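5. Recording examples in a simulated room

Use this section to collect demonstrations for a Niltero training set. Wisard must already be running, and both arms must answer to the hand controls (see section 2).

5.1 Before you record

1. Open Wisard and choose Rooms, then Office.

2. Pick a task from the list. The task text is saved with every example, so check the spelling now.

3. Press Shuffle to place the objects on the desk.

4. Switch to the robot view and look over the desk. The objects named in the task must be in view. In the office room these can include the keyboard, the white bowl and the red cup.

Note: The robot view may be tilted. Do not correct the tilt between examples in the same set. The learning system needs one view throughout.
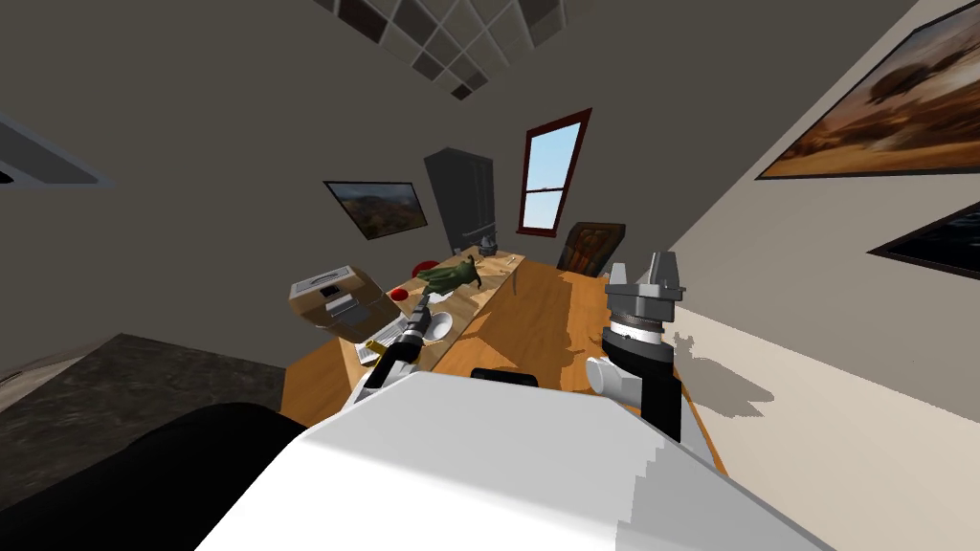
5.2 Recording one example

1. Raise both arms clear of the desk top and open the grippers.

2. Press Record and wait for the tone.

3. Carry out the task at an even pace. If you miss a grasp, back off and try once more – recovered grasps are worth keeping.

4. Return both arms to the raised position and hold for 2 seconds.

5. Press Stop, then mark the example Keep or Discard.

6. Press Shuffle before you start the next one.

Caution: Do not press Reset while recording. The example is lost and cannot be restored.

5.3 Checking the set

Play back every example marked Keep. Discard any in which an arm passes through the desk, or an object moves before a gripper touches it. Long pauses can be trimmed at the start and end only.

A set closes at 646 kept examples. To close one early, select Export, enter your operator name and choose Partial set. Exported sets are read-only – later examples go into a new set.

For error codes during export, see section 6.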